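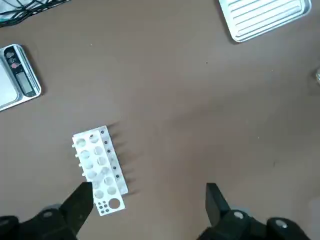
Noltus tube rack, white, 12 places
Review, September 14, 2021

I bought this rack in April for the small bench where I make test batches of dye for yarn. Before, I kept my tubes standing in a drinking glass, and every time I took one out the others fell to the side and I lost the order. I wanted something cheap that stays where I put it. The Noltus was the cheapest one at Samier, so I ordered two pieces and I have used them almost every day.

First the form, which is a bit unusual. It is a long block of white plastic, all in one piece. The twelve main holes go in six rows of two, so it takes little width on the table. My old rack from Bandholm was made of wire and was wide and low, and I always had to push it away to make room for the scale. This one I can turn lengthwise along the back of the bench and forget about it.

At one end there are extra holes. One is much bigger than the others, and next to it is a little group of very small ones. The product page does not say what they are for. I put my glass stirring rod in the big one, and the small ones hold needles and a thin wire brush. Maybe this is not the correct use, but I like it more than I expected, because these were the things that always rolled on the floor.

On the long side there are short pegs that stick out. I thought at first that two racks should click together with them. I tried it with my two and I could not make it work, in any direction. Perhaps there is another part which must be bought separately. I wrote to Samier and they answered politely that they do not know either. For me the pegs are only a place where dust collects, and when I wipe the table the cloth gets caught on them. If you have very little space, please count the pegs in the width.

The other long side has a raised strip with a line of small dots. I use it for labels. A narrow paper tape sits well on it and comes off again without leaving glue.

Now the holes. They are shallow, and this is my biggest complaint. Short tubes stand fine. My taller ones lean a little, and when I pull out one with wet gloves I must hold the rack with the other hand. The block is light, so it moves on a smooth table. I glued a thin piece of rubber under one of my racks and now it is much better, but I think the maker should have done this. The other rack I left as it was and I use it only for empty tubes.

The surface is not smooth like glass. It feels somewhat rough under the finger. For gripping this is good, for cleaning it is less good. Blue and black dye went into the plastic near the first row and I cannot get it out completely. Soap helps, a soft toothbrush helps more. I would not recommend white to a person who works with strong colors, but there was no other color in the shop.

The numbers are also missing. On the Bandholm every place was marked, here I had to write them myself with a permanent pen, and after roughly 2 months they were half gone. I wrote them again on the tape strip and this lasts.

One more thing about ordering. The article number ends with 692, and there is a very similar rack from Eide on the same page with deeper holes and no extra ones at the end. The small photos look nearly the same. If you need it for tall tubes, look carefully which one you put in the basket. I have seen the Eide at a friend's place and it is heavier and stands better, but it costs more than double.

Would I buy the Noltus again? For short tubes and a small table, yes. For anything tall I would save the money and take the Eide. I give it three stars of five, and one of them is for the big hole.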